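Gamside Pet Gear Listings
README and data card

Summary

Gamside is a table of product listings for dog and cat walking gear: collars, harnesses, leashes, tags and a small number of car restraints. There are 624 listings from 70 makers. Each row holds the seller's text as it was published, plus a set of fields filled in by hand from that text. It was put together for people who work on size charts, search filters and product matching for pet shops.

Maintainer: Rozália Zelenák, Clovbridge
Current version: 2
Last full check: February

What is in the folder

listings.csv — one row per product, with the original text and the hand-filled fields
sizes.csv — one row per size of each product, joined to listings.csv on item_id
makers.csv — maker name, short code, country, and whether the maker sells direct
notes.txt — odd cases, in the order they were found
CHANGES.txt — what moved between versions

All files are UTF-8. Fields are separated by commas and text fields are always quoted. Line breaks inside a description are kept as they were, so read the file with a real CSV reader and don't split it on newlines.

Main fields

item_id: letters for the maker code, then a number. DRE is Drendlow, STA is Šťastný. The maker code drops accents but the maker name keeps them.
kind: collar, harness, leash, tag or restraint.
animal: dog, cat or both. Left blank if the seller doesn't say.
material_main: the first material named for the strap or body, in the seller's words.
width_mm: strap width in millimeters. Converted from inches where needed and rounded to the nearest whole number.
neck_min_mm, neck_max_mm: in sizes.csv only.
closure: side-release, buckle, slip, clip or other.
reflective: yes, no or unstated. "High visibility" alone counts as unstated, as bright fabric is often sold that way.
care_text: washing instructions, copied word for word.
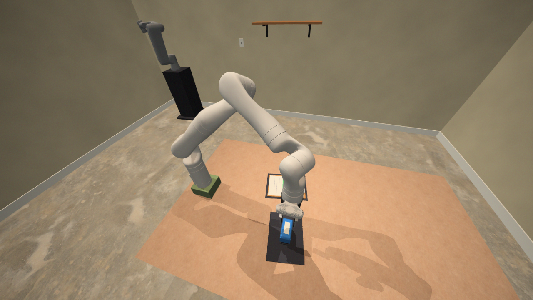
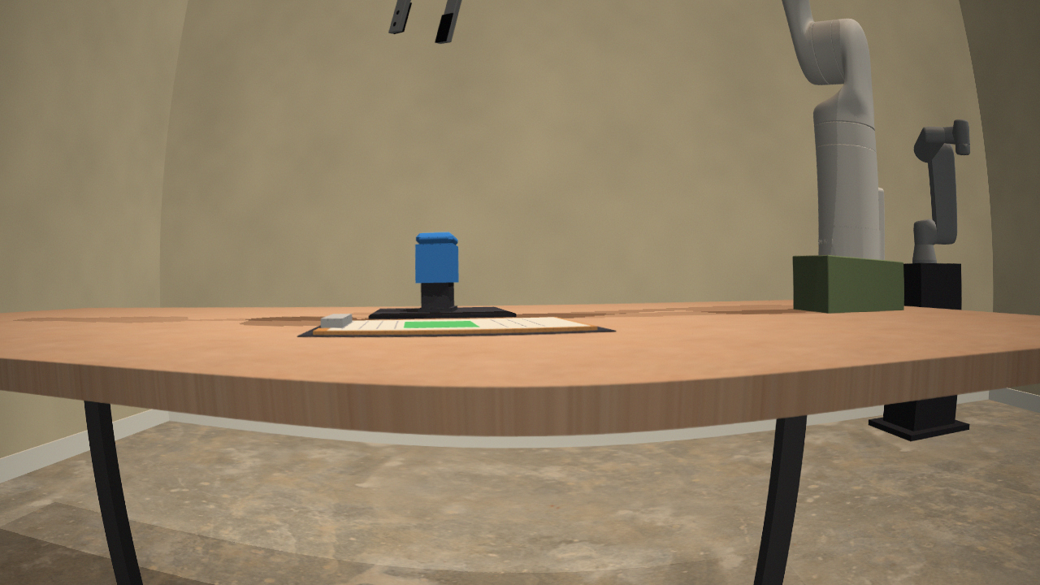
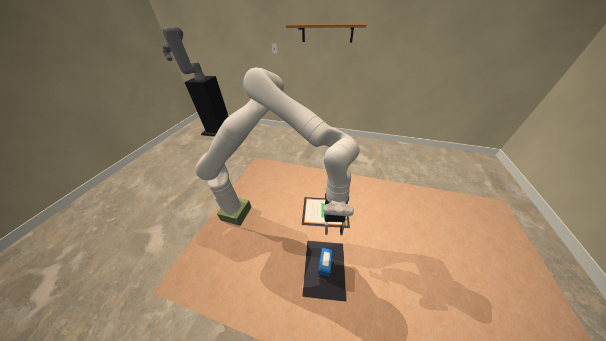
Does neck_max_mm give the length of the whole collar?
It gives the largest neck the collar is sold for. Where a seller lists total strap length as well, that number is in strap_len_mm, and the two should not be swapped. On buckle collars the strap can be a good deal longer than the largest neck size.

How the fields were filled

One person read each listing and filled in the row. A second person filled in the same row without seeing the first one's work. Where the two disagreed, the listing was read again and the final value was picked by Rozália. The first two readings are not included in this folder.

Of the 624 listings, 331 state a size range in numbers. The rest use only letters (S, M, L) or breed names, and for those the neck fields are blank. We did not guess a range from a breed name. If you want to do that, the breed text is in size_label.

Known problems

Drendlow changed its size names partway through collection. Rows with the old names have size_scheme set to A, and the newer ones are set to B. A Medium under A is closer to a Small under B.

Šťastný gives chest size for harnesses and neck size for collars under the same heading. We split these by kind, but a few combined sets were hard to place. They are listed in notes.txt.

Strength claims are copied as written in strength_text. Some sellers give the strength of the webbing and some give the strength of the finished collar, and many don't say which. Don't sort products by this field.

Colors are the seller's names. There is no mapping to plain colors yet — Heather Dusk and Dusk may or may not be the same thing.

A single listing may have up to 70 rows in sizes.csv, mostly where every mix of width and length is sold separately. Group by item_id before taking an average or those makers will swamp the rest.

Not included

Prices, stock levels, customer reviews and seller photos. Prices were in version 1 and were taken out, as they went stale within weeks.

Changes in version 2

closure was split out of the old hardware field
care_text added
empty strings replaced with true blanks in sizes.csv
duplicate Drendlow leashes merged

Reporting a mistake

Send the item_id, the field name, and the value you think is right to the Clovbridge data desk. If the seller has changed the listing since February, please say so, because we keep the older text and add a new row with the same item_id and a later rev number.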